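## 4. Looking after the sorting bin

I've put this bit after the unpacking section because everyone skips it, me included, and then we all moan when the bin goes cloudy. You'll want 21 minutes, a bowl of warm water, a soft cloth and a squirt of washing-up liquid. If you're over at Kisdale, the cloths live in drawer 19.

1. Take everything out of the bin. Check the corners too – small screws love a corner.
2. Tip the crumbs and dust into the rubbish. Please don't blow them out with the air line (I did, once, and was picking grit out of my jumper until teatime).
3. Wipe the walls first, working from the top edge down, then do the floor last.
4. Go over it all again with clean water and leave it for 2 hours before you put anything back.

**Caution:** no scouring pads, no wire wool and nothing gritty! Raimonds Ķēniņš swears by a dab of Grakunura paste for sticky label marks, and I've come round to it, but use a pea-sized bit and keep it off the floor of the bin.

**Note:** the spare bin is listed in the Nimemus order book as item 862. Ask before you order another, as there may well be one on the shelf already.

### Wear and when to worry
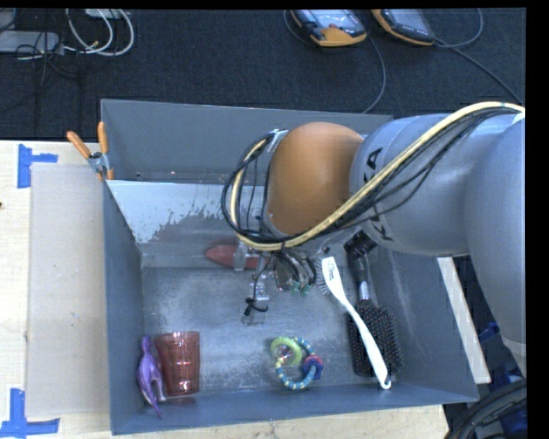

Scuffs build up quicker than you'd think when you're dropping parts in all day, and most of them don't matter a bit. I get asked what counts as normal, so take the whitish scuffs and cloudy scratches on the floor of this grey one as your guide: marks like those are fine by me, and so is a shiny patch with a ragged edge like the one on the slanted panel at the back. Run a fingernail over anything you're not sure of.

5. If your nail catches in a scratch, write it in the Eglītis notebook with the month.
6. If you find a split, swap the bin and put the old one by the door for me.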